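Preguntas frecuentes: el fallo de cierre en las pinzas de mano Avero

En junio empezaron a llegarnos mensajes sobre pinzas que soltaban el objeto a mitad de una toma. Reunimos aquí lo que más nos habéis preguntado, con lo que ya sabemos y lo que seguimos mirando. ¡Gracias a todos los que mandasteis registros, nos habéis ahorrado semanas!

¿Qué fallaba exactamente?

La pinza se cerraba bien, el registro marcaba agarre firme y, unos segundos después, la pieza giraba entre las almohadillas o se caía. Con vasos y cajas casi no se notaba. Con objetos finos (palillos, varillas, mangos de cuchara) era un desastre. De 3.653 tomas revisadas, 200 tenían el fallo, y casi todas eran de utensilios delgados.

¿Cuál era la causa?

Holgura en uno de los pasadores de las articulaciones. Illia Vasylenko lo encontró desmontando una unidad en la mesa de la cocina, entre dos cafés: el pasador interior había cogido juego, las dos almohadillas dejaban de quedar paralelas y el objeto se sujetaba solo por un borde. El sensor mide la apertura, así que para él todo iba de maravilla.

¿Cómo sé si mi pinza está afectada?

Con la prueba del palillo, que nos encanta por lo sencilla que es. Coge un palillo de bambú, ciérralo entre las almohadillas en vertical y levántalo sobre un paño claro. Espera un rato y mueve la muñeca despacio hacia los dos lados. Si el palillo se inclina sin que hayas abierto la mano, hay holgura. Hazla con cada pinza por separado, también si trabajáis dos personas en la misma mesa.
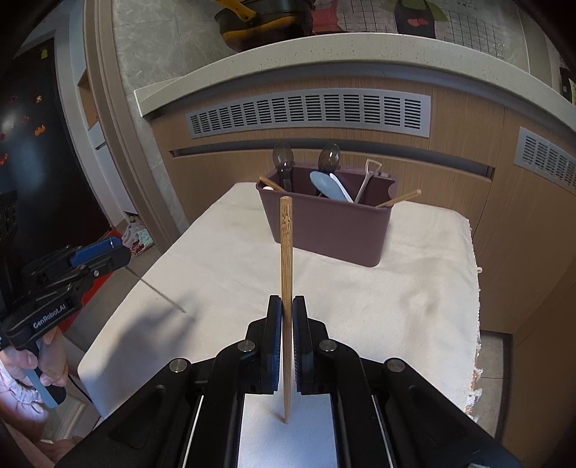 Palillo de bambú sujeto en vertical entre las dos almohadillas, con la punta hacia abajo.

Fíjate sobre todo en la punta, porque un juego muy pequeño arriba se ve mucho más abajo. Y usa siempre el mismo palillo, que los hay bastante torcidos.

¿Es peligroso?

Para la mano que lleva la pinza, no hemos tenido ningún caso. Lo que sí nos preocupa es lo que se cae. Hasta que la hayas comprobado, nada de cuchillos, cristal ni líquidos calientes. Si notas un chasquido al cerrar, para y aparta la pinza – no la fuerces para terminar la toma.

¿Puedo apretar yo el pasador?

Mejor no. Panya Kongkaew lo intentó con la suya y la articulación quedó tan dura que las almohadillas no volvían a abrirse del todo. Escríbenos y te mandamos el juego de 4 pasadores nuevos con las instrucciones. El cambio lleva 31 minutos si es tu primera vez (lo cronometramos con Panya, que se tomó la revancha con mucho gusto).

¿Qué hago con las tomas que ya grabé?

¡No las borres! Márcalas como «agarre dudoso» y súbelas igual. Vikas Agarwal está preparando un filtro que compara la apertura registrada con el giro del objeto en el vídeo, y las tomas malas le vienen estupendamente para ajustarlo.

¿Afecta a otros modelos?

En las Erix no lo hemos visto, aunque hemos probado pocas. Si tienes una, pásale también la prueba y cuéntanos qué sale.

¿Y si cambio los pasadores y sigue fallando?

Mira las almohadillas. Una superficie gastada o con restos de comida también deja resbalar el palillo. Límpialas con un paño húmedo, sécalas bien y repite. Si continúa igual, manda el registro y un vídeo corto a Uthai Rattanakul, con el número de serie en el asunto.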